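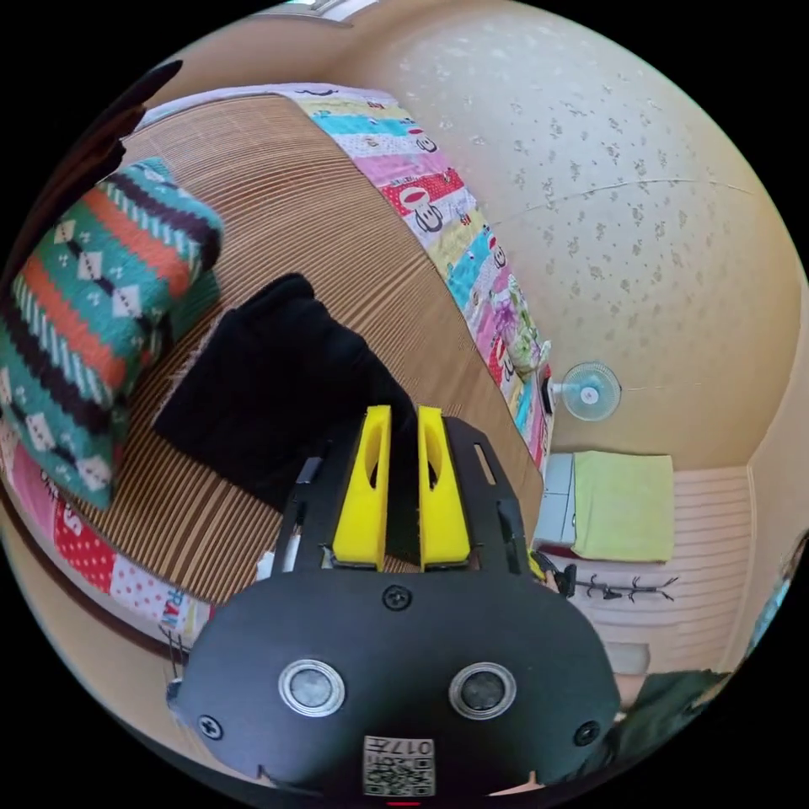
September 2021

I worked the whole day on the tracker and I have only a little to show for it. I will write it down anyway, so that next month I do not repeat the same mistakes.

In the morning I ran Pranero over the bedroom recordings again, with the settings I chose in July. It lost its position in 22 of them. In the kitchen recordings it almost never gets lost, and for a long time I believed the light was guilty. Today I looked at the feature matches one by one and I think it is the striped mat. The lines are fine and parallel and each looks the same as its neighbour, so the matcher is happy to connect a line with the next one, and then the whole path slides sideways a little. The fisheye lens makes the lines bend, and near the rim my model of the lens is not good enough to help.

The patchwork quilt is much kinder. The monkey faces and the red pieces with white dots give strong corners, and when enough of the quilt is visible the path stays calm. I tried to give less weight to all points with repeating texture. On the worst recording the jump in frame 1304 went away, but a new one came in frame 2519, where I did not have one before. I was quite sad about this and went to make tea.

After lunch I turned to the mask. The body of the gripper and the yellow fingers move together with the camera, so no point on them must be used for the tracking. I have had a fixed mask for this since the beginning. But I never thought enough about the thing which is held.

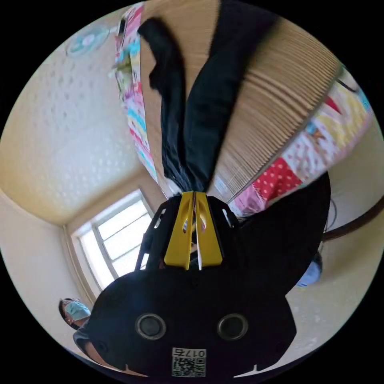 A long piece of clothing goes from the fingertips right up to the top of the view, and the fixed mask knows nothing about it. Black cloth gives few points, I thought, so it cannot do harm. This was wrong. The edges of the folds give points, and they follow the hand for a short time and then swing their own way. The solver receives two stories and takes the average of them. Also people at the border of the view should be masked, even when only a bit of clothing is there.

So I wrote a second mask which grows from the fingertips while the fingers are closed. It takes the opening width, and if this is small it follows the dark region upwards until the colour changes. It is a very simple method and it will fail with a striped shirt on the striped mat, I know this already. For the black clothes it looks good. I let it run on 200 frames and checked them by eye, and only in a few did it eat a piece of the quilt.

One more thing which cost me two hours: Altar saves the opening width with its own clock, and Pranero reads it as if it had the clock of the camera. My mask was therefore late, always by the same amount, and I was searching for the error in the region growing. I moved the correction to the import step and wrote a test for it. The test should have been there in July, but I was in a hurry then and wanted to see pictures.

Kandasamy, my planning branch, I did not touch at all. It needs clean paths for the folding and I have none to give it yet. I also still owe Vendau an answer about the file format, and I will say yes to their proposal, even if I do not love it – changing the reader is one day of work and arguing will take longer.

Tomorrow: put both masks together, start all bedroom recordings again from zero, and calibrate the outer part of the lens with the big board. I must also not forget to free some space on the disk before I start, the last run stopped in the night for this reason. My eyes are tired and the tea is cold.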